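Lillitz Bread Basket, Rectangular, Dark Brown

Home > Play Kitchen > Baskets and Trays

A small woven basket for the play kitchen table or the shop corner. It is rectangular, with sides that flare out slightly, and it is woven in a tight criss-cross from narrow dark brown strands. The open top makes it easy for younger children to see what is inside and to put things back.

We stock it mainly as a bread basket, and it goes with the Lillitz sandwich loaf slices (sold separately). The slices have a pale cream crumb and a bright orange crust, so they show up well against the dark weave.

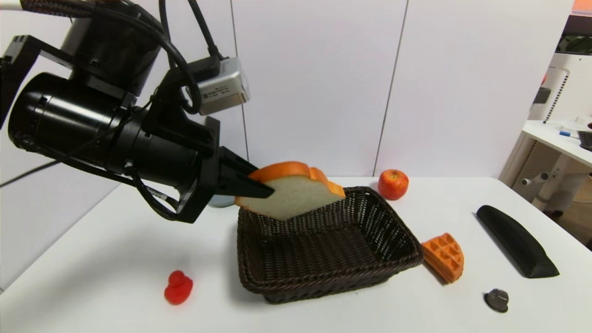
The basket also takes play fruit, rolls, napkins or crayons. Felista Ogola, who buys for our nursery range, uses one on her desk for post. It is not meant for real bread or any other food, and we don't sell it as a kitchen item.

Details

Colour: dark brown
Shape: rectangular, flared sides
Weight: 160 g
Pack size: 1 basket
Set option: 2 baskets, packed one inside the other
Item code: LZ 73
Play food: not included

Care

Shake out crumbs and dust, then wipe with a damp cloth. Leave to dry with the open side up. Please don't soak it or put it in the dishwasher. If it arrives a little out of shape, press the long sides gently by hand and leave it overnight with something light inside – a folded tea towel will do.

The colour varies a little from one batch to the next. If you are adding to baskets you already have, put a note on your order and we will try to match them. We can't promise this for single baskets sent out from the Bolbridge warehouse.

Delivery and returns

Orders placed before noon leave the same day. Schools and nurseries can order on account. For larger orders, email Oda Berge in trade sales – we usually keep some 400 baskets in stock, but numbers run low in August and September. Unused baskets can be returned within 30 days with the label still on.

Goes well with

Lillitz sandwich loaf slices
Eklund play table, low
Grarness shop counter with shelf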